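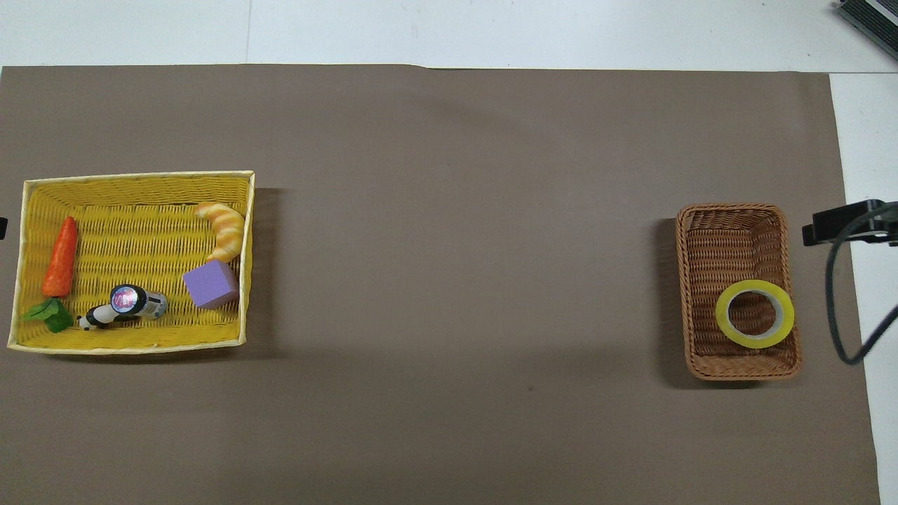 Sort by Destination, Skip the Categories

Opinion, Mon 28 April

Most advice on putting away toys begins with categories. Food goes with food, blocks go with blocks, and each category gets a labelled tub. I followed that advice for years in the playroom at Warnerbridge and I now think it is wrong for any room used by children under five.

The trouble is the sorting decision. A toy croissant is easy enough to classify. A foam cube is harder than it looks, as it has been a cake, a brick and a parcel within the same morning. Each time a child stops to ask which tub a thing belongs in, the tidying stops too, and an adult ends up finishing the job.

My preferred method uses two open baskets and a sheet of brown paper. The first basket is the source: everything picked up off the floor goes into it, unsorted. The second is the destination, and starts empty. Items move across one at a time, and anything that is broken, sticky or missing a part goes onto the paper. When the source is empty, the job is done. The only judgment required is whether the thing is fit to go back on the shelf.

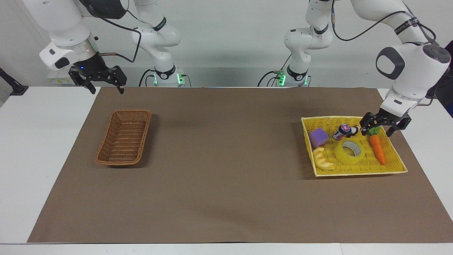

Yellow tray on the right, empty brown basket on the left, brown mat under both.

Colour matters more than the catalogues admit. If both baskets are the same shade, small hands put things back where they came from. Yellow and brown are far enough apart that I don't need labels, and labels are of little use to people who can't read them.

Depth matters as well. The source should be shallow enough to show its whole contents at once. A carrot at the bottom of a deep tub is a carrot lost until the end of term. Delenby sells a lidded bin that holds 142 litres, and I regard it as a device for storing toys permanently. The destination can be a little deeper, provided it still fits the shelf.

The paper gets the most objections. Tiburcio Zamudio, who shares the room with me, considers it a waste and would use the bare table. My answer is that small white parts vanish on a white tabletop. A matte brown sheet shows them, it does not glare under the overhead lights, and it marks the limit of the work area. We replace ours in March and otherwise leave it alone.

There are limits. The method is slow with large numbers of pieces. I would not run more than 30 items through it in one sitting, and 15 is a better figure for three-year-olds. Construction sets should stay in their own boxes. Melquiades Pacheco runs the older group at Ashby and keeps to categories there, which seems reasonable for children who can read and like to argue about where things go.

For the younger rooms, I would give up the tubs. Two baskets cost less and take up less shelf. Ours went back on the low shelf by the sink, the yellow one nested inside nothing, so that a child can reach either without help.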